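Zetport Laundry: a teleoperated dataset of loading a washing machine

Maintained by Mitsuko Higuchi and Arif Dewan. Last touched in June. Please read to the end before filing an issue, especially the part about the door.

What this is

Recordings of a two-armed robot putting things into a front-loading washing machine, driven throughout by a human being at the other end. The operator holds a pair of leader arms, the robot copies them, and everything is written to disk, including the hesitations. We collected it because our earlier set, Drosance, was all tabletop work, and policies trained on it had come to believe that the world is flat and 60 cm deep.

The release has 17 sessions from 4 operators. Two of the operators are us. Sessions vary a lot in length, mostly according to how the socks went.

The task

Each episode starts with the items in a basket on the floor and the arms at rest. The operator picks up one item, carries it to the drum, lets go inside, and comes back. Soft toys, towels and socks are recorded as separate item classes. An episode ends when the operator presses the pedal, so a few end slightly early, when somebody shifted their weight. Those are marked pedal_slip in the notes column and we have left them in.

Nothing gets washed. We did ask. 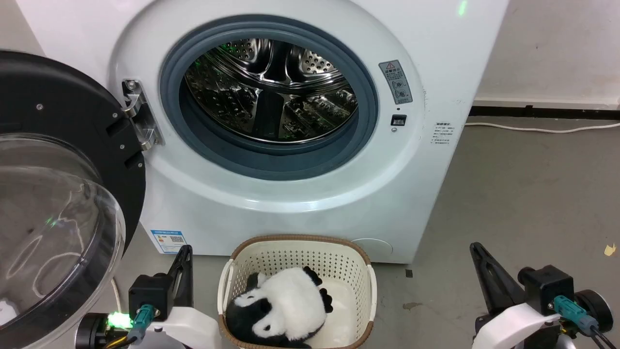 Toys turned out to be the friendliest class. They have limbs, limbs can be pinched, and a toy held by one paw still goes roughly where you send it. Towels are worse, as a towel picked up by the corner arrives at the drum with most of itself still in the basket. Socks are a matter of temperament. Arif is good at socks and would like this recorded.

How the arms were driven

The leader arms run on Turunen, our own control layer, which mirrors joint positions and does very little else. There is no force feedback. Operators judge a grip by looking at it, and new ones squeeze everything as though it owed them money. Expect the gripper commands in sessions 1 and 2 to be on the firm side.

Camera streams and joint states share one clock. If you find a drift between them, check your own loader first — then tell us, and we will check ours.

What is in each episode

Colour video from the head camera
Joint positions for both arms, leader and follower
Gripper opening, commanded and measured
Item class, operator number, session number
A notes column, free text, occasionally sulky

The train and test split is by session. Splitting by episode gives much nicer numbers, and you should not believe them.

Known problems

The door is opened by a person before recording starts. There is no door-opening data in this release. Mitsuko has a folder of attempts and it will stay a folder.

One operator is left-handed and uses the left arm for nearly everything. If your policy develops a strong preference, look at which sessions you sampled.

Polished steel reflects. Depth estimated from the video is poor inside the drum, and a model that leans on it will reach confidently for places that are not there.

Releases are shown from the operator's point of view: the measured gripper opening lags the command a little, so an item can look dropped a moment before it leaves the fingers. We trained against the command. Zekora, the baseline policy kept in its own repository, does the same.

Use

Free for research and teaching. Please don't use it to claim that your robot does laundry. Ours doesn't, and it has had far more practice.

Corrections go to the issue tracker. Arif reads it in the mornings, Mitsuko reads it when Arif has replied to something too quickly.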